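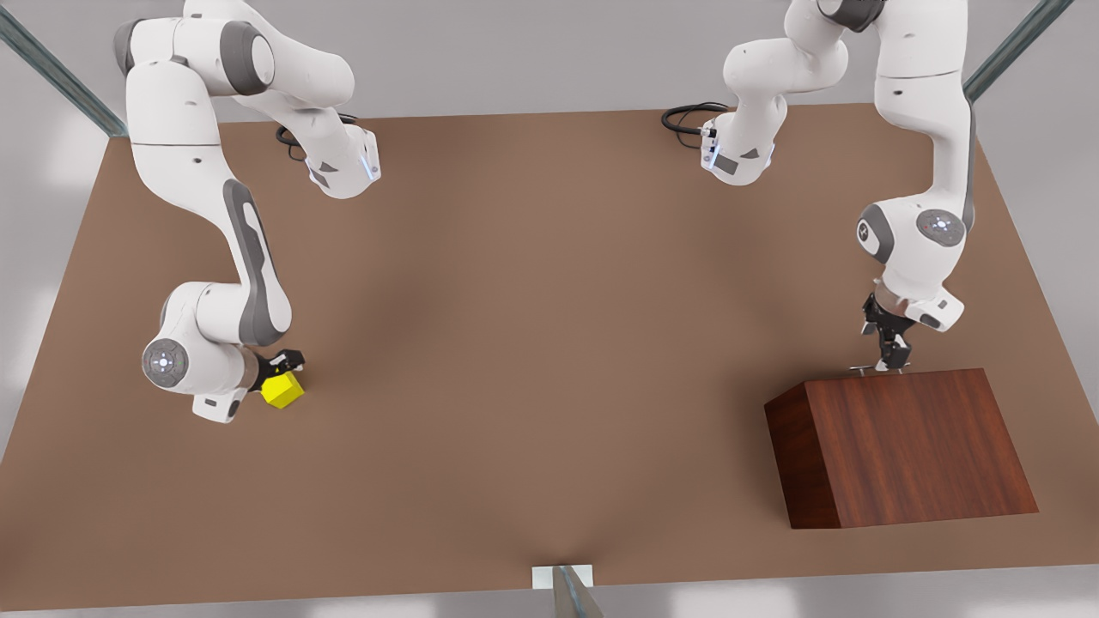 Do we need a smart kitchen, or just a better tin opener?

The autumn brochure from Urkis came through the door in October, and I have now read it twice, once with a cup of tea and once with a pencil. It is a handsome thing. It promises a kitchen that "works alongside you", and it manages to use the word effortless on nearly every page, including the page on descaling.

Regular readers will know where I stand on this. I have nothing against a gadget that does a dull job well. My kettle is electric and I have no wish to go back to the other sort. But every year the list of things that are supposed to be too much trouble for a grown adult gets longer, and every year the cure for the trouble takes up a bit more worktop. This time we are told that we can't be trusted to weigh rice, to remember what is in the fridge, or to know when an onion is soft.

Start with the scales. The new Urkis set talks to your phone, and your phone keeps a note of what you have weighed. I borrowed one for a fortnight. It asked me for an email address before it would weigh a potato. Once it had the address it weighed the potato perfectly well, and told me it came to 28 grams more than my old scales had said. One of them must be wrong, and I couldn't tell you which, and the soup was the same either way. The old scales came from a jumble sale in Fliltcombe. They have a chipped pan and a needle that sticks if you put flour on too quickly, and they have never asked me anything.

Then there is the fridge. I didn't borrow the fridge. I went and stood in front of it in the showroom, where it was full of plastic peppers. It keeps a list of what you have and tells you when something is close to its date. The salesman was pleasant and knew his subject, but when I asked how it knew about half a jar of chutney with no lid label he said that you would enter that yourself. So you type in the chutney. Presumably you type it out again when you've had some. I have a system for this already, which is to open the door and look.

The salesman's answer to that was waste. We throw away too much food, and a list would help. I think he has half a point. A list does help, and mine is on the back of an envelope held to the cupboard with tape. What makes me throw food away is buying a big bag of spinach because it was cheaper than the small one, then going out three evenings running. No fridge is going to stop me going out.

I'll be fair to De Graaf, whose slow cooker I have been using since the spring. It has one dial and a lid. The dial has three settings and the lid fits. You put in the beans before breakfast and eat them at seven o'clock, and the only complaint I have is that the feet are slippery on a damp surface and the flex could be longer. I wrote to the firm about the flex. They sent a polite reply saying that the next model will have a screen, and nothing about the flex at all.

This is what bothers me about the whole business. The small faults never seem to get mended. A screen looks good in a brochure and a longer flex doesn't, so we get the screen. I have owned four tin openers in my adult life and every one of them has gone wrong in the same way, with the little wheel slipping on the dent where the rim is joined. If any firm would like to spend its money on that, I'll be first in the queue.

Several of you wrote in after the last issue to say I was being unkind about the recipe subscription from Flotavis, so I went back to it. You pay by the month and it plans your week. I put in that I don't eat mushrooms. The first dinner was a mushroom risotto with the mushrooms left out – rice, in other words, with cheese on. The second was better, a lentil thing with lemon that I would make again. The third wanted a spice I didn't have and couldn't find in town, and offered to sell it to me. I cancelled after the third, and it took me longer to find the cancel button than it had to cook the lentils.

What I will say for it is that it got me to try the lemon. One reader told me that it got her cooking again after a long stretch of toast, and I'm not going to argue with that. If paying a monthly sum gets you to the stove, then it's money well spent. I would only ask whether a library book might have done the same, and whether you have checked what you are paying now that the first offer has run out.

Some of you also asked about heat. Low settings on modern hobs are a sore point, judging by my postbag. One reader bought a portable ring rated at 1000 watts and found that "simmer" meant full power in bursts, on and off, so that the milk boiled over in between. I have seen the same on other makes. A heavy pan evens it out a bit, and so does a cheap metal heat spreader from the hardware shop. Neither of them needs an update.

I don't want to be told that I'm against progress. My grandmother cooked on a range that had to be fed and scraped out, and she was delighted to see the back of it. She'd have liked the slow cooker. I think she would have been puzzled by a set of scales with a password. She had a good test for anything new in the kitchen, which was to put it away in the cupboard for a month and see whether she went to get it out. The pressure cooker passed. The electric carving knife went to the church sale with its instructions still folded.

I've been doing the same with the things I was sent or lent this year. The stick blender came out in the first week and hasn't gone back. The egg boiler is still in there, and so is the gadget for taking the skin off garlic, which does work, provided that you have already loosened the skin. The talking scales have gone back to the shop, though I still get their emails. The latest, sent at five in the morning, said I hadn't weighed anything for a while and asked if everything was all right.

For those who asked, the lentils go like this. Fry a chopped onion slowly until it's soft, add a good handful or two of green lentils and enough stock to cover them well, and let it tick over with a lid on. Top it up if it looks dry. When the lentils are tender, stir in the juice of a lemon and plenty of parsley, then salt it at the end. I have been adding a spoonful of mustard, which wasn't in the Flotavis version.

Next time, bread machines. I've had a lot of letters in favour and one very angry one against, and I'd be glad of more from anybody whose machine has lasted past its guarantee. Please say how often you use it and where you keep it when you don't.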